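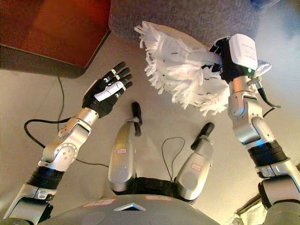
*Zuletzt geändert: Oktober 2025*

# Häufige Fragen zu Kissen, Fransen und Polsterhockern

Schön, dass Sie hierher gefunden haben! Bei Pukley bekommen wir viele Zuschriften zu Fransen und Rüschen im Wohnzimmer, und weil sich manches davon wiederholt, haben wir die Antworten einmal in Ruhe aufgeschrieben.

**Passt etwas Weißes mit Fransen überhaupt zu einem grauen Hocker?**
Aber ja, sehr gut sogar! Grau nimmt sich zurück und lässt den Fransen den Vortritt. Wem reines Weiß zu streng ist, der sucht sich ein Stück mit kleinen schwarzen Strichen aus, so wie oben – das lockert die Fläche auf und verzeiht nebenbei auch den einen oder anderen Fussel.

**Wie bekomme ich platt gelegene Fransen wieder in Form?**
Bei Stoff genügt meistens kräftiges Ausschütteln, am liebsten am offenen Fenster, und danach fahren Sie mit gespreizten Fingern von der Mitte nach außen durch die Büschel. Bitte nicht mit der Bürste, auch wenn es in den Fingern juckt. Fransen aus Papier zupfen Sie einzeln auf, mit etwas Geduld und trockenen Händen.

**Darf mein Kissen in die Waschmaschine?**
Schauen Sie zuerst auf das Pflegeetikett. Die Bezüge der Reihe Jekell vertragen 30 Grad im Schonwaschgang, im Wäschenetz und mit höchstens 400 Umdrehungen. Danach liegend trocknen lassen. Dekoration aus Papier wird natürlich nur abgestaubt, ein weicher Pinsel leistet da gute Dienste.

**Und der Hocker selbst?**
Einmal in der Woche mit der Polsterdüse absaugen, bei kleiner Stufe. Flecken tupfen Sie mit einem feuchten hellen Tuch ab, immer vom Rand zur Mitte hin, und probieren vorher an der Unterseite, ob die Farbe hält.

**Kann ich einen Bezug nachbestellen?**
Gern! Jekell führen wir unter der Nummer 1265, die etwas schmalere Ausführung Tomar unter 1245. Die Lieferung dauert in der Regel 3 Werktage. Bei älteren Stücken schreiben Sie uns bitte kurz über das Kontaktformular – manchmal liegt im Lager noch etwas Passendes.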